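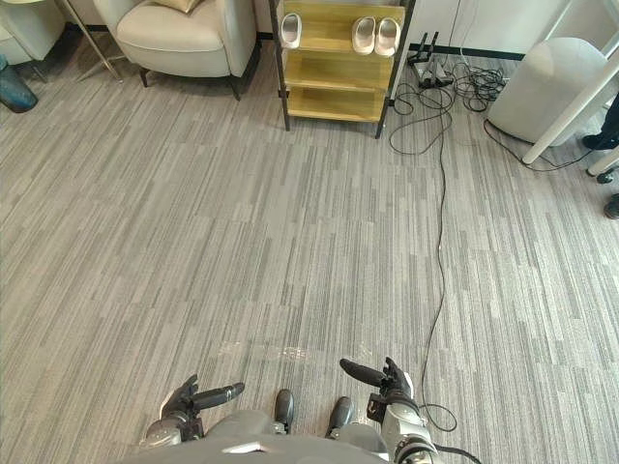 08/10/2026

Budget day, or the day I had set aside for being good at budgets. Sunita Kincaid wants one page from me, with one number at the bottom, saying what it will cost to take us from one humanoid to two by the end of September. I have the page. I have several numbers, and they don't get along. I spent the morning in the carpeted room with the forward view up on my laptop, trying to write down everything the robot needs that isn't the robot, and filled a side and a half before coffee. Take the power strip by the wall, with its plugs standing up in a nest of black cable and one long line wandering down the carpet right past the right arm. None of that was in last year's plan. Last year's plan had a line that said "robot" and a line that said "misc." and I remember being proud of how clean it looked.

So, cable management. Floor covers, a wall-mounted strip, something overhead to keep the long run off the carpet. Kvido says an overhead boom is the only grown-up answer and has found one he loves. I asked the price and he started talking about the quality of the bearings. Put it down as a maybe.

The hands are where the real money goes. Danica has been after the Drumis pair since spring and today she finally sent me the comparison I asked for, which is four pages long and has one conclusion, stated on page one and then again on each of the others. The fingers we have now are fine for picking things up. Danica's point is that picking up is the easy half, and that if the job we're selling is tidying a hallway, we need to set a soft slipper down on a shelf facing the right way without squashing it. I can't argue with that. I've set slippers down facing the wrong way for most of my life and have been told about it.

The Lelach hands are cheaper and have a longer wait. The Zeman ones are cheaper still, and when I called to ask about spare fingers the man said "spare fingers?" in a tone I didn't care for. Crossed out Zeman.

Spare parts, then. I went back through the log and counted, for the first time, how many hours of the year we lost to waiting for something in the mail. It came to 230. I checked it twice because I wanted it to be smaller. Of those, 79 were for a single wrist connector, a part that costs less than lunch for the team, and which we did not keep in a drawer because I had decided, in writing, that we'd order "as needed." Solange had initialed that page too, so I won't be going down alone.

New line in the budget: drawer. Underneath it, things to go in the drawer.

Solange came by after lunch to do the carpet argument again. She'd like half the room redone in hard floor so we can compare how the feet behave. I'm against it, mostly on price, and a bit on the grounds that people who buy a household robot are going to own carpet. She says they're also going to own kitchens. We left it that she'll get a quote for a roll-out floor, the kind they use at trade shows, and I'll pretend I came up with it when I talk to Sunita. I do like the room as it is. The armchair has been the best money we ever spent on equipment (secondhand, delivered by Alžběta in her own car, listed in the accounts as "test fixture, soft"). I've slept in the test fixture. It tests very well.

Alžběta, by the way, is the only one who did what I asked, which was to send a list of what she'd buy if the total were cut in half. Everyone else sent what they'd buy if the total were doubled. Her list:

- a second battery and charger before a second anything else
- the drawer
- one set of Drumis hands, for the robot we already have
- a proper cart for moving it between rooms
- labels for the cables

She put the labels last and underlined them. I've read the list a few times now and I'm starting to suspect it's the budget, and that my own job today was to get out of its way. The trouble is that it has no second robot on it, and the second robot is the reason Sunita asked.

Called Gredgate about leasing. A lease on the second unit would get it through the door in September without my having to ask for the whole amount in one breath. They were very pleasant. The contract they sent over runs to 47 pages and I got as far as the part on "reasonable wear," where a fall counts as reasonable if the floor was level and as damage if it wasn't. I'd like to meet whoever had the afternoon that led to that clause. There's also a training fee per operator, and we have 7 people who'd call themselves operators, 3 if you ask Danica.

Worked out both ways after dinner, buying and leasing. Leasing wins for roughly the first year and then loses badly, like most things I've signed up for. If we lease and the hallway work goes well, we buy at the end and feel clever. If it goes poorly we hand it back and argue about whether the floor was level.

What I think I'll send: Alžběta's list as it stands, paid for outright, and the lease as a separate line with its own heading so Sunita can strike it without hurting the rest. Kvido's boom goes in at the bottom as optional. He'll see the word optional and come find me.

Still to do before it goes out – get Solange's floor quote, ask Drumis whether the price includes the wrist adapters, and find out who pays freight. Also check whether insurance goes up with two. I wrote "insurance??" on the side of last year's plan as well, in the same pen, and never looked into it. Calling them first thing tomorrow.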